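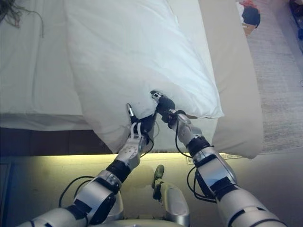

Saturday, morning session. The Zeltix bed-making package was set up in the guest room by 8 and handed over to the evaluation group by Nikola Zalewska, acting for Pavulmont. Present for the group were Teodoro Dela Peña and the undersigned. Aldana Palma joined by telephone for the first part only.

The package under review consists of the two-armed unit, the linen routine and a service plan of 11 months. Pavulmont has quoted for the unit and the plan together, and has been asked to price them separately. The reply is expected before the end of May.

Pillow handling was taken up first. The routine calls for both grippers to take hold of the lower edge close to the middle. Mr. Dela Peña asked whether the grip setting was the same for every pillow in the house. Ms. Zalewska stated that the setting is stored by linen type and that a new type may be added by housekeeping staff from the tablet. The group wishes to have this confirmed in the written manual, page 604 of which covers only towels.

The top sheet followed. It remains the part of the work on which the group is least decided. A flat sheet has no firm shape for the hand to find, and the hem must be located again after each move. I recorded the start times in the log and left the rating column blank until Ms. Palma has read the notes. 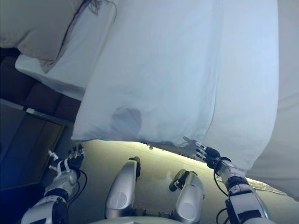

Does the service plan cover replacement of the fingertips?
Fingertips are covered for the first 4,000 grips, after which they are billed as parts.

Mr. Dela Peña considers that limit low for a house of our size and will raise it in writing. The competing offer from Lodhi has no such limit but does not include training.

Room released to housekeeping at noon. Cables to be checked before the next session. Úna Ó Briain to receive a copy of the log. Fitted sheets carried over.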